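## Section 2: Getting Your First Lather

Welcome to the fun part! You've unpacked your Clema shaving set, you've checked everything against the card in the lid, and now you get to make some foam. If you've only ever used the canned stuff, you're in for a treat — a brush lather is thicker, it smells better, and it makes the whole bathroom feel a little fancier.

Read through all the steps once before you turn on the tap. Your first try may take a while. By the second week you'll be doing it half asleep.

### Before you start

You will need:

- the Enby brush
- the Abernathy soap puck or a tube of Jadulel cream (either one works with every step, unless a note says otherwise)
- a bowl or wide mug
- a towel

**Note:** New brushes have a smell. It's normal, and it fades after a few lathers. Wash the brush once with plain hand soap, rinse until the water runs clear, and shake it out.

### Making the lather

1. Fill the bowl with hot tap water and stand the brush in it, tips down. Leave it for two minutes. Keep the water below the spot where the hair meets the handle.
2. If you're using the puck, drip a teaspoon of warm water on top and let it sit while the brush soaks.
3. Take your shower now, or hold a warm, wet towel against your face. Soft whiskers cut so much easier!
4. Lift out the brush and give it two gentle shakes. It should be wet but not streaming.
5. Empty the bowl.
6. **Puck:** swirl the brush on the soap for half a minute, until the tips are coated in a sticky paste. **Cream:** squeeze an almond-sized blob into the bottom of the bowl.
7. Work the brush around the bowl in quick, light circles. At first you'll get big, loose bubbles. Keep going.
8. Add water a few drops at a time from your fingertips, and keep swirling between additions. The bubbles shrink, the foam turns glossy, and soft peaks start to stand up when you lift the brush.
9. Paint it on. Circles first, to get under the whiskers, then flat strokes to smooth it out.

**Caution:** Don't use boiling water on the brush or on your skin. It can loosen the glue in the handle, and it can burn you. Test the water with a finger first.

Almost any small bowl will do, so have a look in the kitchen before you buy one. Rounded sides are comfortable to work in, and a little weight keeps things from sliding around on a wet sink.

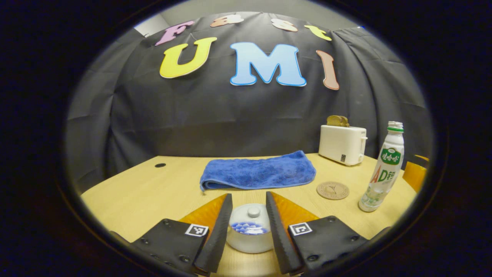 *Small white ceramic bowl with lid and blue pattern.*

If your bowl has a lid, leave it off until everything inside is completely dry. A damp puck shut up overnight goes mushy and wears down fast.

### If the lather isn't right

- **Thin and runny:** too much water. Load a bit more soap and swirl again.
- **Dry and pasty:** too little water. Add five drops, swirl, and check.
- **Vanishes on your face:** not enough soap. Load for longer next time — most beginners stop too early.
- **Won't foam at all:** you may have hard water. Try it once with bottled water to find out.

### Cleaning up

1. Rinse the brush under warm water, squeezing gently from the base to the tips. Don't twist or pull.
2. Flick it dry and stroke it across the towel a few times.
3. Hang it tips down or stand it on its handle, somewhere with moving air.
4. Rinse the bowl and wipe it out.

**Caution:** Keep the brush off radiators and away from hair dryers.

Leftover lather is great for a second pass, so don't wash it away until you've finished shaving. Razor angle and stroke direction are in Section 3.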